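How to Catch a Fellis Without Losing Your Mind (or Your Lures)

If you've reached the Valderrama marshes and your monster log still has a blank square where the Fellis should be, welcome. Pull up a stump. The blank square has company.

Fellis is a rare spawn that flees on its first turn, which the developers evidently thought was charming. You can grind for it the way I did, walking in circles until the grass music played in my dreams, or you can do it the sensible way below.

What you need before you start

A monster with a sleep move. Vedard is the easy choice. You can pick one up in the caves south of Akside, and it learns Lull early enough that you won't have to raise it like a child. It does have to be faster than the Fellis, so give it the Wind Charm if you kept yours. If you sold the Wind Charm in the second town for potion money, you can buy it back for 4000 coins and think about your choices on the walk home.

Bring a stack of mesh traps too. The plain ones are fine. Gold traps have a better catch rate on paper, but the bonus doesn't apply to sleeping targets, a fact the game keeps to itself.

Step 1: Go at night

Fellis only shows up after dark on the in-game clock. Sleep at the Akside inn, choose "wake in the evening," and leave by the north gate. Save at the gate. I mean it.

Step 2: Put Vedard in front

Your lead monster decides the level of what you meet. Keep Vedard a level or 2 above the marsh average and use a repel. The weaker wildlife stays home and the Fellis odds go up to roughly one fight in twenty. Without the repel you will meet frogs. So many frogs.

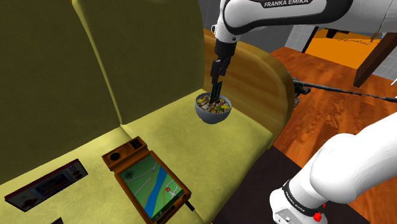 Step 3: Walk the short grass

Everybody runs straight for the tall reeds at the back because they look important. They're full of eels. The patch you want is the scruffy strip by the broken bridge, and you should walk it, since running triggers the ambush check and an ambushed Vedard goes last.

Step 4: Lull, then throw

Use Lull on turn one. If it lands, throw a trap right away. Don't chip at its health first. Fellis has the hit points of a wet napkin, and a single poke from Vedard will knock it out and send you back to the frogs.

If the trap breaks, throw another. Sleep lasts up to 3 turns, so on the third I'd use Lull again even if it's still snoring.

If Lull misses

It runs. You swear. Reload the save if you have no pride, or keep walking if you do. The spawn isn't used up, whatever that one forum thread says, and you don't have to wait until Wednesday for it to reset.

Is it any good?

Not really. Its stats are poor until it evolves, and it evolves late. But it's the only thing in the game that learns Hush, and you need it if you're going for 100 percent on the log. Park it in storage next to the fishing trophy and head east to the lighthouse, where the next blank square is waiting and the repel trick doesn't work.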